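Traltex Kallio Counter Terminal
Loan agreement printing, signing and storage for branch lenders

Part no. 1847
Page last revised May 11, 2022

Overview

Kallio is a countertop terminal for installment and short-term lenders that still close loans in person. It prints the agreement and cost disclosure, captures the borrower's signature on a built-in pad, scans any supporting paper, and writes the whole set to a sealed record. The terminal works with the lender's existing loan software through a local connection. It does not make credit decisions and does not calculate rates. Figures on the disclosure are taken from the loan software as sent, and the terminal rejects a file in which a required field is blank.

Each record carries the template version in force at signing. If a template is changed later, earlier records still open and print with the wording the borrower signed. A branch can therefore run old and new templates side by side during a changeover, provided the loan software sends the correct template number.

Supported documents

Single-payment and installment agreements, payment authorization forms, rollover and renewal notices, early payoff statements, and receipts. Title-secured agreements need the extended template pack, sold separately. State-specific wording is supplied by the lender or its counsel; the starter templates are layouts only and contain no legal text.

Installation and placement 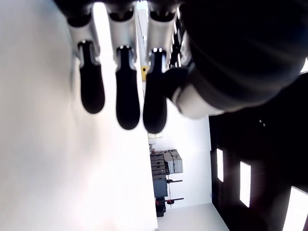
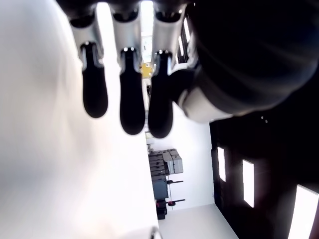
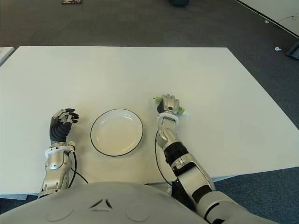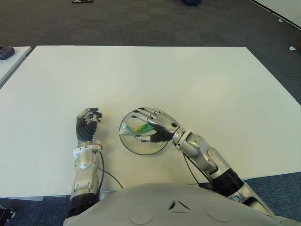
Kallio needs a level surface deep enough for the signature pad to face the borrower while the paper tray stays on the clerk's side. Allow 12 inches of clearance behind the unit for the scanner path and the cable cover. The four rubber feet must all be in contact with the surface, or the pad may drift and need recalibration. A separate desk is acceptable in place of a fixed counter. A plain white rectangular table, as in the last two pictures, is a suitable type if it is rated for the weight and does not rock, and the straight front edge seen in the last one is what the optional clamp bracket is made for; curved or beveled edges require the adhesive plate. Where the floor is carpeted, as it is in that same picture, fit the grounding lead supplied in the accessory bag before connecting the network cable.

Do not place the terminal under a ceiling vent. Thermal paper stored in the tray will curl in a steady draft and misfeed.

Specifications

Print method: thermal, single-sided
Scan: both sides, single pass, up to 60 sheets per batch
Signature capture: pressure-sensitive pad with stylus
Local storage: sealed records held until confirmed by the branch server
Connections: wired network, USB service port
User accounts: clerk, manager, auditor
Power: external supply, included
Warranty: 3 years on the terminal, excluding stylus and print head

Records and audit access

The auditor account is read-only. It can list records by date, template number, clerk or loan number, and can export a selection in a standard document format with an index file. Exports are logged, and the log cannot be cleared from the terminal. Voided agreements are kept with the reason code entered by the clerk. Records cannot be deleted at the branch before the retention date set by the lender has passed.

Payment authorization forms are stored as separate records linked to the loan. A withdrawal of authorization can be scanned or signed on the pad, and is time-stamped when the clerk closes the form. The terminal passes the withdrawal to the loan software. It does not stop a scheduled debit by itself — that has to be configured on the servicing side.

Firmware

The February release changed the handling of partial payoff statements and corrected a fault in which a renewal notice could print without its second page if the tray ran out midway. Units on earlier firmware should be updated before use with the extended template pack. The update restarts the terminal and should be run after closing.

Supplied with the unit

Terminal, power supply, stylus and tether, network cable, grounding lead, one roll of thermal paper, quick setup card. Clamp bracket, adhesive plate and spare print head are ordered separately.

Ordering and support

Orders ship from the Busuvmont warehouse. For quotations on multiple branches, contact Settimio Greco in sales. Template and integration questions go to Ovidiu Manole in technical support; include the serial number, firmware version and the name of the loan software in use.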